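Mesa de trabalho Meltelmont: para quem cozinha, cola, costura e monta no mesmo sítio

1 de janeiro de 2024
Por Živko Ristić

Quem nos visita na loja já sabe que temos um fraquinho por mesas grandes, e a Meltelmont é daquelas de que falamos com um carinho especial (e às vezes demais, peço desculpa aos clientes que só vinham comprar parafusos!). Nasceu na oficina Claltenis, a pedido de gente que queria um tampo firme para tudo: amassar pão de manhã, forrar caixas à tarde e, com sorte, jantar lá em cima à noite.

O tampo suporta 800 quilos bem distribuídos, tem acabamento mate para não cansar a vista e limpa-se com um pano húmido e sabão neutro. As pernas regulam-se em 7 alturas, da posição sentada à posição de pé, e o mecanismo é tão suave que a minha mãe, que não gosta de mecanismos, o usa sozinha.

Muitos clientes gostam de dividir a superfície em zonas com fita azul, e nós achamos uma bela ideia.
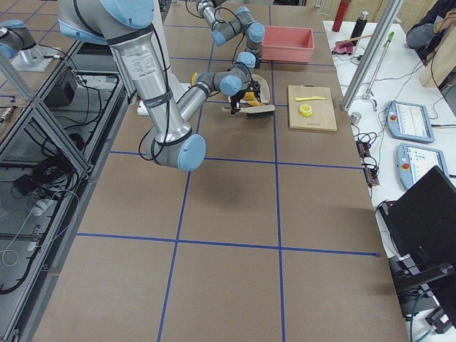
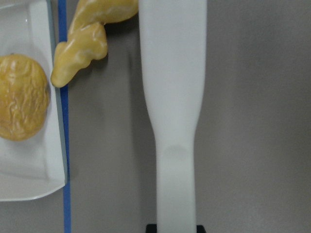
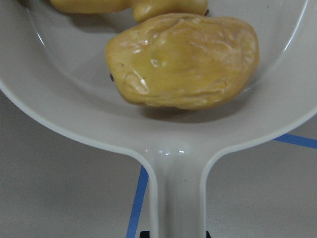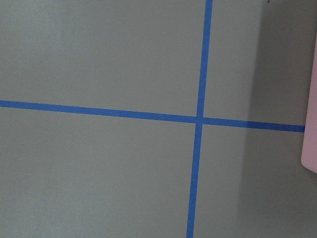
Montagem e entrega

A mesa chega desmontada em três volumes, com as ferramentas incluídas e um livrinho de instruções que revimos com toda a paciência em março. Contem com cerca de 3 horas para a montagem, mais o café a meio. Convém ter duas pessoas para virar o tampo, e um tapete velho por baixo para não riscar o chão.

Se preferirem, tratamos nós de tudo: o serviço Lurkus leva a mesa até à divisão escolhida, monta-a, nivela-a e recolhe os cartões. Em prédios sem elevador, avisem-nos antes, por favor, para mandarmos mais um par de braços.

Acessórios

A gaveta Milošević encaixa em qualquer dos lados compridos e aguenta bem panelas, tintas ou novelos (cá em casa guarda as três coisas, numa desordem de que ninguém se orgulha). Há também uma prateleira inferior e um jogo de rodas com travão, que se podem acrescentar mais tarde sem furar nada.

Preço da mesa base: 1000 euros, com IVA. A gaveta, a prateleira e as rodas vendem-se à parte.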